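Working Around Household Appliances: Ground Rules for the Arm
Handout 3, Drulotthorpe Robotics Lab Course

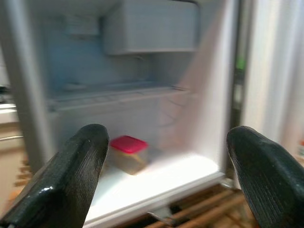 Okay, so last time we got as far as speed limits and I promised we'd do enclosed spaces next. Cabinets, drawers, fridges, anything with a wall on more than one side. I like these tasks a lot, but they're where most of our bent parts come from!

First rule, and please write it somewhere you'll see it: open the fingers before you go in, and stop at the front lip. Full stop, arm still, then enter. If your wrist view is smeary, you're moving too fast to judge depth, so slow down or hold until it's sharp. In the Retby exercises I cap approach speed at 40 mm per second past the lip — yes, it feels like forever.

Second, doors. Open the door all the way before the arm gets anywhere near the opening, and check that it stays put by itself. A door that drifts counts as a moving obstacle, and you plan for it as one (see the Grgić worksheet, part 2).

Third, shelves. Teach the shelf edge as a keep-out zone with a margin above and below. Don't trust last week's numbers if anybody has shifted the appliance, even a little.

For food containers, grip the body if you can, and leave the lid alone. Lids pop. Ask me about the soup at Dasthorpe sometime.

And people: while the arm is live, no hands inside the appliance. Want to nudge the box over? Hit pause, wait for the light, say "clear" out loud, then reach in.

For next time, write up your own entry and exit steps for one appliance, up to 2000 words, and bring a printed copy. We'll swap and try to break each other's.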